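Anodizing small brackets — does the cut edge matter?

posted by millrat_wililport

Hi all! I've finally got my little run of aluminum brackets drawn up (55 pieces, 6061, an eighth of an inch thick) and I'm so excited to get them made. The shop I've talked to, Hnatiuk in Wililport, can cut them on the laser or punch them, and then they go out to Flusach for clear anodize. My question is about the edges. Will a laser edge look different from a punched one after anodizing? And do I need to ask for the holes to be made bigger to allow for the coating? The holes take an M5 screw and I drew them at 5.3 mm. Quote for the lot came to 2,276 with finishing, so I'd like to get it right the first time!

bendandbrake

Yes, it'll look different. Get them tumbled first.

Pukar_fan_shop

Oh, fun project! I run a small finishing bench and we see both kinds every week, so let me go a bit longer.

Laser edges on aluminum have fine vertical lines and sometimes a bit of dross along the bottom. Clear anodize hides none of that. It follows whatever surface is under it, scratches and all, so a rough edge comes back as a rough edge with a nice hard skin on it. Punched edges have a smooth band near the top and a duller, torn band below, and you'll see that too. If the brackets sit where people look at them, ask for the edges to be sanded or tumbled before they go to Flusach — and ask for a sample piece, please! One scrap bracket run through the whole process will tell you more than I can.

On the holes, ordinary clear anodize is thin and only part of it builds outward. Your 5.3 mm is fine for an M5. Threads are another story, and hard anodize is much thicker, so say so if you ever switch.
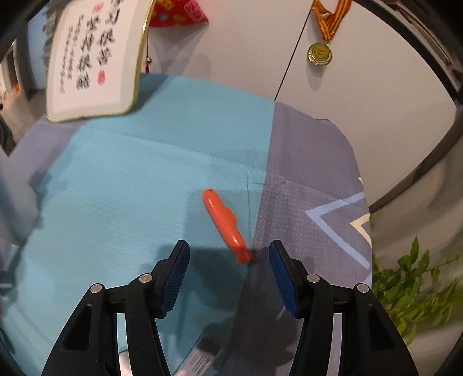 One more thing, and people forget it all the time: racking marks. Every part has to touch the rack somewhere to carry current, and that spot stays bare. Mark a face on your drawing where contact is okay, or they'll pick one for you. I like the inside of a hole that gets covered by a screw head.

Have a great time with it, and do post how they come out!

old_shear_guy

Agree with the above on racking. I'd add that you should keep all 55 in one batch from one sheet if you can. We did 3,733 clips last August from mixed stock and there were 3 shades of gray in the box. Also check that your quote includes deburring, mine didn't.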